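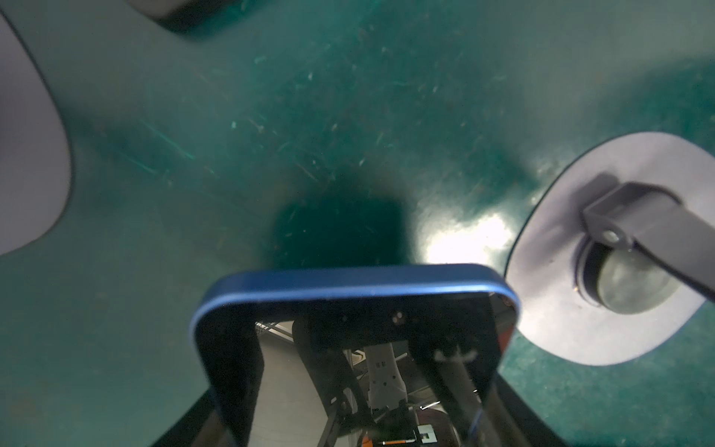 2024-12-01, Sunday, catching up on the week

Glue trials, round two. The Ravham sample pot says "full strength in 9 hours". I don't believe it and I'd like that written down before we have results, so I can't be accused of hindsight.

Kieran pulled apart the first pair of beech joints on Thursday. One failed at 3,350 newtons and he was very pleased. I'm less so. The break ran through the wood for most of its length, so what we measured was mostly that piece of beech. The other went at the glue line, much lower, and he'd put it down as "bad clamping". Maybe. If we throw out every low one as bad clamping we will end up with a very good glue.

Asked Padmavathi what the old Zidetti batch did in November. She says better, but the sheet has no room temperature on it and no note of who mixed. So that's a memory, and I'm not putting it in the table.

Things I'd want before anyone says "improved" to Lakshmi:
- same plank for both glues, cut side by side
- clamps set with the torque key, no more "hand tight and a bit"
- 2 people reading the gauge separately
- low results kept in, with a note

Renato thinks the cold store room is slowing the cure. Plausible, and easy to check: leave half the next set by the radiator. He also thinks the pot went off in the post, which we can't check at all, so I'm ignoring it until a fresh one comes.

The supplier's leaflet has a lovely graph with no scale up the side. Have written to ask for one. Not holding my breath — the last reply was the same leaflet again.

Deepika has the key to the plank rack until Tuesday. Next set of joints after that. Label them on the end grain this time, pencil rubs off the faces.

Still to do: zero the gauge and find the spare jaw.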